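Neues aus der Spielküche in Pruneck: Seit Juli wird bei uns im Bastunia wieder umgeräumt, und ich durfte an einem Nachmittag mitmachen. Thaddeus Doucet hat mich um 2 an der Tür abgefangen und mir gleich eine Kiste in den Arm gedrückt -- so läuft das hier. Um die 300 Teile haben wir durchgesehen, vom Plastikobst bis zum Puppengeschirr, und ich hatte keine Ahnung, wie viele Deckel ohne Topf es auf der Welt gibt!

Am längsten haben wir über die Kochutensilien geredet. Thaddeus will sie stehend in Bechern haben, mit den Griffen nach oben, damit auch die Kleinen drankommen. Ich war ja eher für eine Schublade, wurde aber überstimmt (vom Kleinsten übrigens am lautesten).
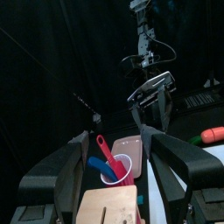
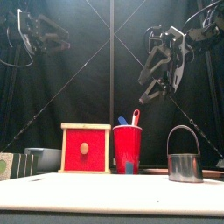

Küchenhelfer im Becher, ein Griff in Rot und einer in Blau

Die Puppenkleider kommen als Nächstes dran, davor graut mir ein bisschen. Wer noch flache Körbe übrig hat, kann sie vormittags im Bastunia abgeben, am liebsten welche ohne Deckel -- Deckel haben wir nun wirklich genug. Der Kaufladen bleibt so lange zu, die Bauecke ist ganz normal offen.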